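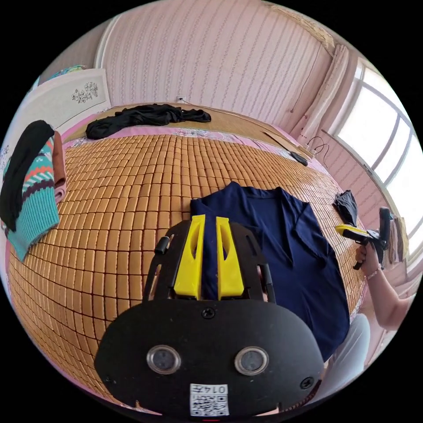 3.2 Memory and the domestic page

In the present section we turn to the graphic memoir "Louro", written by Rosalie Hollenstein and drawn by Lautaro Painemal, and we ask how the book divides the work of remembering between the writer and the artist.

The story follows a girl who leaves the river town of Tenddale with her grandmother and grows up in Pevance. Hollenstein writes in the first person and almost always in the past tense. Painemal, however, draws the family at the age they have in each episode, and he does not show the adult narrator before the third chapter. The reader therefore hears an older voice while looking at a child. Earlier studies of comics by two authors have treated this distance as a problem of style. We think it is a way to mark what the narrator cannot remember by herself.

Two features support this reading. First, the captions become shorter when the drawings show rooms. In the kitchen episode, which takes 40 panels, only 3 captions are longer than one sentence. Second, the colors change with the source of the memory. Events told by the grandmother are printed in a flat ochre, and events the narrator saw herself are in gray and blue. The chapter about the school in Brumlow mixes both, and here we are less sure of our interpretation, as the first printing of 1000 copies has a weaker ochre than the later one.

We used the later printing for all page references. The translation of the captions is ours, except in the final chapter, where the authors kept some lines in English. The question of how the grandmother's letters are lettered is treated in Section 3.3.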